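Filed under: Bench Notes, Grippers
May, by Brittany Paquette

The Flurnetti gripper quit on me again at 4. No warning, no error, it just stopped logging finger width and let me carry on like a fool.
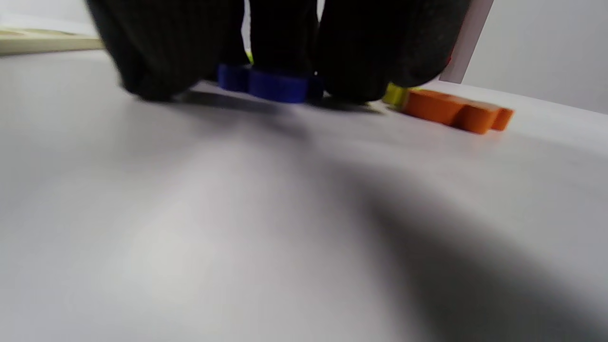
Takeda's theory is that the fault likes tight grips. So I spent the afternoon pinching. The blue piece got the worst of it, squashed under my glove.

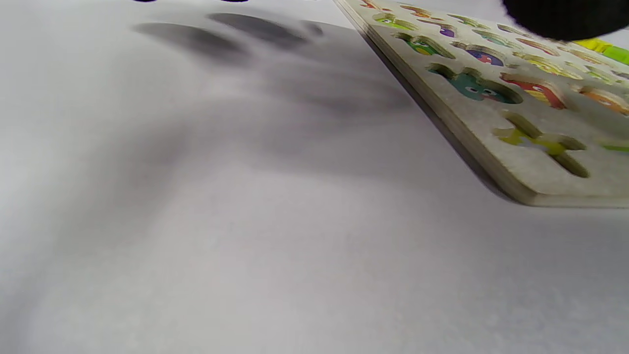
Restarted, and the log froze at line 1,833. I sulked. One letter-like hole in the board was still empty, yellow-green at the bottom, and it felt personal. 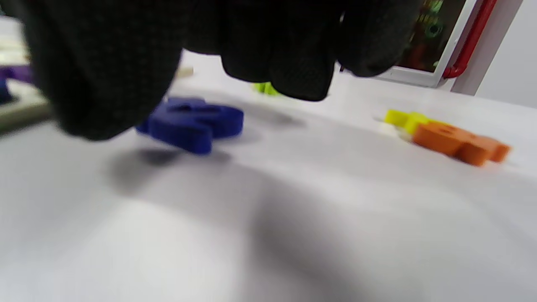 Swapped the cable for the Prullen one. Same fault. The orange piece was off to the right and I left it there out of spite.

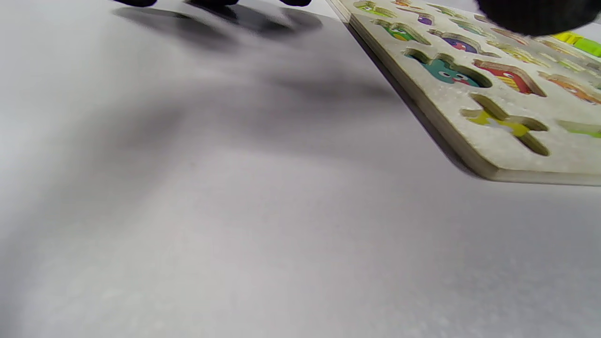 Takeda wants a new encoder. I want dinner.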